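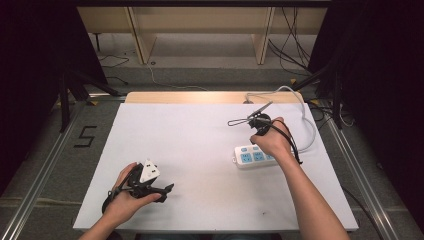

Plug in the left gripper, sockets waiting on the board.

Mar 20, 2018

Week 3 of the robotics evening class and I have been humbled by a plug.

I signed up expecting soldering, possibly some light world domination. What we do at Tisunano is hold a gripper in each hand and carry out household jobs as if our own fingers had been confiscated. The club's long-term project is called Bivura, and the idea is that a machine will one day learn from the way we do things. I would like to apologise to the machine in advance.

The plug job sounds like nothing. Pick up plug, turn plug, put plug in power strip. I have been doing it since I was allowed near a wall. But with fingers you feel the prongs find the slots, and you do a tiny wiggle you never knew you were doing. Through a gripper there is no wiggle. There is a squeeze, a shove, and then the whole strip sets off across the board with the plug riding on top of it.

My score for the evening was 21 attempts, 2 of them good. The best pair in the room managed 41 and were unbearable about it over the biscuits.

Things I have learnt, for anyone joining in June:

Get the angle right before you go anywhere near the strip. Turning a plug in mid-air is easy enough, turning it when it's half in is misery.

Use the other gripper to hold the strip still. It took me most of an hour to remember I had a left and a right.

Don't squeeze harder when it goes wrong. I squeeze harder every time. My thumb still aches.

Next week is the Powell task, which has a lid in it, and after that we get a go at Jitell, the bit of software that plays your efforts back to you at half speed. I'm told it's very instructive. I may have a cold that week.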